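Cell Maintenance Meeting – Minutes
Oct 9, 2024

Present: Corina Aigner (chair), Baltazar Galindo, Theresia Grabner, Nipon Rojanasak
Apologies: Inese Krūmiņa
Minutes: T. Grabner

1. Minutes of the September meeting
Accepted with one correction. The spare gripper controller was ordered from Pichler, not Estard.

2. Status of the Hiliveo cell
NR reported 1,335 completed cycles since the last service. There were three unplanned stops, all with the same fault code (encoder signal lost, joint 4). Each cleared on restart. BG has ruled out the encoder and suspects the extension cable between the arm base and the cabinet. The connector shell on that cable was reseated after the second stop and the fault came back.
Decision: replace the cable and keep the old one, tagged, for a continuity test.
Action: BG

3. Spare cables
CA noted that the last cable swap took 40 minutes, most of it spent finding the right lead and getting the knots out of it. Spares are now being coiled one at a time at the desk next to the cell. Coils are to be made by hand with no tight bends near the connectors. Wrapping around the elbow is not acceptable for the encoder leads.

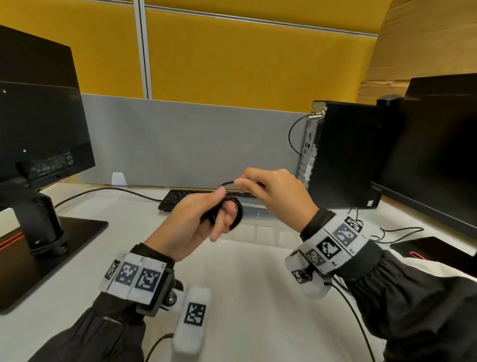 Fig. 1. Handling a coiled cable at the desk.

NR asked whether ties should be used. Agreed on hook-and-loop only. Plastic zip ties have nicked the jacket on two leads when they were cut off, and both leads were scrapped.

Coils go into a divided box, one cable to a compartment. BG pointed out that leads of different length look the same once coiled – a label at one end is needed before they go in. TG will print labels with the length and the port name as used in the Prurkari wiring plan.
Action: TG 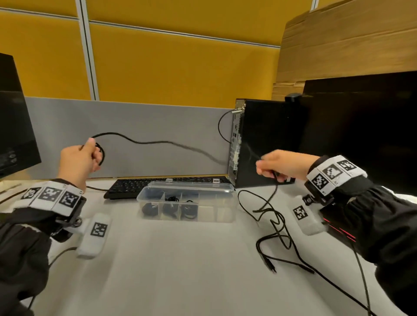
Fig. 2. Divided box with lid open, coils in the three left compartments.

CA wants the box stored on the shelf inside the cell fence, lid closed. NR objected that opening the fence gate stops the cell. Left open until IK is back.

4. Wrist joint lubrication
Due at 1,500 cycles under the plan. BG proposed doing it together with the cable replacement to save a second lockout. Agreed.
Action: BG, NR

5. Backup of controller settings
The last backup predates the change to the tool offset. NR to make a new one before any work on the cabinet and to store a copy on the group drive. File name to include the program number (76).
Action: NR

6. Other business
The emergency stop check sheet has two blank rows for September. CA to ask IK whether the checks were done and not entered.
Estard has not replied on the price of the replacement fan filter. TG to call again.

Next meeting: after the cable replacement, date to be set by CA.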